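발표자 노트: 이름은 어디에서 끊어지는가
부제: 부칭, 농장 이름, 그리고 한 칸짜리 입력란
발표 시간 55분, 질의응답 별도

시작하기 전에

(물 한 모금. 마이크 확인. 첫 화면은 제목만 띄워 두고 천천히 시작할 것.)

안녕하세요, 점심 드시고 가장 졸린 시간에 이렇게 와 주셔서 정말 고맙습니다. 오늘은 이름 이야기를 하려고 합니다. 그중에서도 성이라고 부르기도 애매하고 성이 아니라고 하기도 애매한, 그런 이름들 이야기를 길게 해 보겠습니다. 제가 원래 말이 좀 옆길로 잘 새는 편이라, 중간에 엉뚱한 데로 가고 있다 싶으면 손을 들어 주세요. 지난번 모임에서도 농장 이름 이야기를 하다가 시간을 절반 넘게 써 버렸는데, 그때 계셨던 분들께는 다시 한번 사과드립니다.

우리말을 쓰는 분들은 이름을 적을 때 거의 고민을 하지 않으시지요. 성을 먼저 쓰고 이름을 붙여 쓰면 됩니다. 물론 남궁, 황보, 제갈, 선우 같은 두 글자 성도 있어서 컴퓨터가 첫 글자를 잘라 성으로 처리하면 곤란한 일이 생기지만, 그래도 성이 있고 이름이 있다는 틀 자체는 흔들리지 않습니다. 오늘 들고 온 이야기는 그 틀이 흔들리는 곳에서 출발합니다.

1부. 비아르케 라운 씨의 경우 (12분)

(두 번째 화면. 이름을 원어로 크게: Bjarke Ravn. 읽는 법은 천천히 두 번.)

먼저 Bjarke Ravn이라는 이름을 같이 보겠습니다. 제가 덴마크 쪽 계보 자료를 공부할 때 신세를 많이 진 분인데, 본인 이름을 가져다 써도 좋다고 흔쾌히 허락해 주셨어요. 한글로 어떻게 적을지는 저도 오래 망설였습니다. 적어 놓고 보면 이상하고, 고쳐 놓으면 더 이상하고요. 오늘은 그냥 편하게 비아르케 씨라고 부르겠습니다. 외래어 표기법을 잘 아시는 분은 쉬는 시간에 살짝 와서 혼내 주세요.

Ravn은 덴마크어로 큰까마귀라는 뜻입니다. 새 이름이 그대로 성이 된 경우지요. 그런데 비아르케 씨가 자기 집안 기록을 거슬러 올라가 보니, 몇 대 위에서는 까마귀가 사라지고 전부 -sen으로 끝나는 이름만 나오더랍니다. 아버지가 옌스면 아들은 옌센, 아버지가 페테르면 아들은 페테르센. 여기까지는 많이들 들어 보셨을 겁니다. 딸에게는 -datter를 붙였고요. 그러니까 한집에 사는 아버지와 아들과 딸의 뒷이름이 모두 달랐던 겁니다.

덴마크에서는 19세기에 들어 이 부칭을 대물림하는 성으로 굳히는 쪽으로 제도가 바뀌었습니다. 시골에서는 그 뒤로도 옛 방식이 꽤 오래 살아남았다고 하고요. 그렇게 굳고 나니 이번에는 같은 성이 너무 많아졌습니다. 그래서 나중에는 좀 덜 흔한 성으로 바꾸는 길이 열렸고, 비아르케 씨 댁에서도 그 무렵에 외가에서 쓰던 별명 하나를 성으로 삼았다는 거예요. 그게 까마귀였습니다.

(여기서 잠깐 멈추고, 청중에게 물어보기. 집안에 성씨의 유래에 관한 이야기가 전해 내려오는 분 계신지. 두 분 정도만 듣고 넘어갈 것. 더 듣고 싶어도 참기.)

저는 이 이야기가 참 좋습니다. 별명이 성이 되는 순간이라는 게, 누군가 등록 창구 앞에서 종이에 적어 냈기 때문에 생긴 일이잖아요. 장난처럼 부르던 이름이 그날 이후로는 손자의 여권에까지 따라가는 겁니다.

2부. 아일랜드의 Ó, 그리고 점 하나의 무게 (13분)

(세 번째 화면. Ó Briain)

이번에는 바다를 건너가 보겠습니다. Ó Briain. 영어식으로 쓰면 우리가 흔히 보는 오브라이언이 되는 바로 그 이름이에요. 앞에 붙은 Ó는 손자, 넓게는 후손이라는 뜻입니다. 비슷하게 Mac은 아들을 뜻하고요. 그러니 Ó Briain이라고 하면 브리안의 후손이라는 말이 됩니다.

재미있는 것은 여성의 이름입니다. 태어날 때의 성으로 쓸 때 딸은 Ó가 아니라 Ní를 쓰고, 그 뒤에 오는 첫소리가 부드럽게 바뀝니다. 그래서 Ní Bhriain이 되지요. 결혼해서 남편의 성을 따르는 경우라면 Uí Bhriain이 되고요. 같은 집안인데 문서에는 세 가지 모양으로 나타납니다. 처음 이 자료를 만진 사람은 서로 남남인 줄 알고 따로따로 카드를 만들어 버려요. 누구 얘기냐고요? 네, 제 얘기입니다.

그리고 Ó 위에 있는 저 빗금 말입니다. 이것을 영어식으로 옮기면서 아포스트로피로 바꿔 쓴 것이 O'Brien입니다. 어떤 전산 시스템은 아포스트로피를 받지 않아서 OBrien이 되고, 어떤 시스템은 띄어쓰기를 보고 가운데 이름이 있다고 생각해서 O를 따로 떼어 냅니다. 그러면 편지 봉투에는 미스터 브리안이 찍혀서 오는 거지요.

(웃음이 나오면 기다리기. 안 나와도 괜찮음. 다음으로.)

쉬어 가기 (5분)

잠깐 쉬겠습니다. 뒤쪽에 차와 물이 있으니 편하게 드세요. 화장실은 복도 끝 오른쪽입니다.

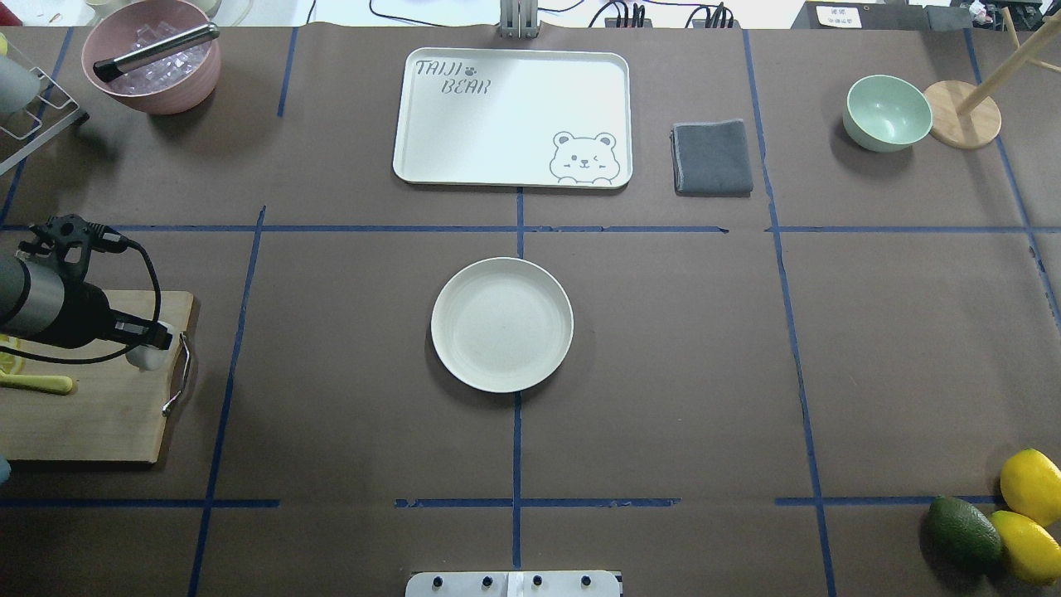
접시와 쟁반, 얼음 그릇.

(돌아오신 분들이 자리에 앉을 때까지 일 분 정도 기다리기. 창문이 열려 있으면 닫아 달라고 부탁드릴 것. 도로 쪽이라 3부에서 목소리가 묻힘.)

3부. 땅에서 온 이름들 (13분)

(네 번째 화면. Willbridge와 Clanonmont를 나란히)

다들 돌아오셨지요? 이제 제가 제일 좋아하는 대목입니다. 땅 이름이 사람 이름이 되는 이야기예요.

Willbridge는 제가 교구 기록을 베껴 쓰는 작업을 할 때 맡았던 마을입니다. 작은 마을인데 기록이 참 알뜰하게 남아 있었어요. 그 장부에서 저는 뒷이름 자리에 Willbridge라고 적힌 사람을 49명 찾았습니다. 처음에는 와, 대단한 집안이구나 했습니다. 그런데 하나하나 맞춰 보니까 서로 핏줄로 이어지지 않는 사람이 아주 많았어요. 마을을 떠나 다른 곳에서 일하다가 돌아온 사람들이, 바깥에서 불리던 대로 윌브리지 사람 아무개라고 적힌 겁니다. 생각해 보면 우리도 그러잖아요. 안성댁, 강릉댁 하고요. 정작 안성에서는 아무도 안성댁이라고 부르지 않지요.

그래서 출신지 이름은 그 사람이 살던 곳보다 떠나온 곳을 알려 줄 때가 많습니다. 계보를 찾는 분들께 이 점은 꼭 말씀드리고 싶어요. 이름이 가리키는 땅에 가서 찾기 시작하되, 그 이름을 달고 살았던 시절의 기록은 다른 마을에 있을 가능성을 열어 두시라는 겁니다.

Clanonmont는 성격이 조금 다릅니다. 이쪽은 농장 이름이에요. 농장을 물려받거나 사들이면 농장 이름도 같이 따라왔습니다. 장부를 보면 장가든 사위가 처가의 농장으로 들어가면서 뒷이름이 Clanonmont로 바뀌고, 몇 해 뒤에 그 농장을 팔고 나가니까 다시 원래 이름으로 돌아갑니다. 한 사람이 평생 동안 뒷이름을 두 번 바꾼 셈이지요. 노르웨이나 독일 북서부에도 비슷한 관습이 있어서, 그쪽 기록을 보시는 분들은 고개를 끄덕이고 계실 것 같습니다.

(시간 확인. 여기서 40분을 넘겼으면 사위 이야기의 뒷부분은 건너뛸 것. 소송 이야기는 절대 꺼내지 말 것. 꺼내면 못 끝냄.)

4부. 한 칸짜리 입력란 (8분)

(다섯 번째 화면. 빈 신청서 양식)

자, 그러면 이 모든 이름을 어디에 적느냐 하는 문제가 남습니다. 저희 모임에서는 오랫동안 Gilon이라는 색인 프로그램을 썼습니다. 저희끼리 쓰려고 만든 작은 프로그램이에요. 여기에 성 한 칸, 이름 한 칸이 있었고, 성 칸이 비어 있으면 저장이 되지 않았습니다. 그러니 성이 없는 아이슬란드 분을 넣으려고 하면 부칭을 성 칸에 넣는 수밖에 없었어요. 그렇게 넣으면 검색에서는 아버지와 딸이 다른 집안으로 나옵니다. 아이슬란드에서는 전화번호부도 앞이름 순서로 정리하는데, 저희는 부칭 순서로 줄을 세우고 있었던 겁니다.

인도네시아에는 이름이 딱 하나인 분들이 많지요. 그런 분들은 외국 서류를 쓸 때 같은 이름을 두 번 적어 내기도 합니다. 미얀마 분들도 대물림하는 성을 쓰지 않는 경우가 많고요. 스페인어권에서는 아버지 쪽 성과 어머니 쪽 성을 나란히 쓰는데, 가운데 것을 중간 이름으로 잘못 보고 떼어 버리면 아버지 성이 통째로 날아갑니다.

저희가 바꾼 방식은 이렇습니다. 첫째 칸에는 기록에 적힌 그대로를 씁니다. 띄어쓰기도, 빗금도, 잘못 쓴 철자까지도요. 둘째 칸에는 본인이나 가족이 불리기를 원하는 이름을 씁니다. 그리고 그 아래에 각 부분이 무엇인지, 그러니까 부칭인지 농장 이름인지 대물림하는 성인지를 표시하는데, 모르면 모른다고 둘 수 있습니다. 글자 수 제한은 처음에 60자로 잡았다가, 포르투갈 쪽 자료를 넣던 날 오후에 없앴습니다.

이걸 고치는 데 시간이 꽤 걸렸고, 옛 카드를 다시 들여다보는 일은 지금도 하고 있습니다. 저는 아직 M까지밖에 못 갔어요. Mac이 너무 많습니다, 여러분.

마무리 (4분)

(마지막 화면. 읽을거리 목록. 유인물에도 같은 목록이 있다고 말씀드릴 것.)

집에 돌아가셔서 해 보실 만한 일을 하나 권해 드릴게요. 집안 어른께 이름을 여쭤볼 때, 호적에 적힌 이름만 여쭙지 마시고 어릴 때 뭐라고 불렸는지도 같이 여쭤보세요. 아명이나 택호, 시집오기 전에 동네에서 부르던 이름 같은 것들이요. 저희 외할머니는 서류에 적힌 이름과 평생 불린 이름이 달랐는데, 제가 그걸 안 게 장례식장 안내판 앞에서였습니다. 다른 분 빈소인 줄 알고 그냥 지나쳤어요.

(여기서 목이 멜 수 있음. 물.)

비아르케 씨에게 이 발표 원고를 미리 보내 드렸더니, 자기 손녀는 다시 아버지 이름을 딴 부칭을 가운데 이름으로 쓰기로 했다고 답장이 왔습니다. 덴마크에서 그렇게 하는 가족들이 더러 있다고 하네요.

길게 들어 주셔서 고맙습니다. 질문 받겠습니다. 앞줄부터 할까요?

질의응답 대비 메모

성을 영어로 적을 때 Lee와 Yi 중 무엇이 맞느냐는 질문이 꼭 나옴. 쓰던 대로 쓰시라고 답하고, 여권과 다르면 불편하다는 점만 덧붙일 것.

중국 성씨와 우리 성씨의 본관 비교를 물으시면 짧게만. 제 전공이 아니라고 먼저 말씀드리기.

Gilon을 나눠 줄 수 있느냐는 질문에는 아직 설명서가 없다고 답할 것. 메일 주소 적어 주시면 준비되는 대로 보내 드린다고 하기.

Clanonmont 소송 이야기를 물으시는 분이 계시면, 끝나고 차 마시면서 따로 하자고 할 것. 의자 정리부터 먼저 하고.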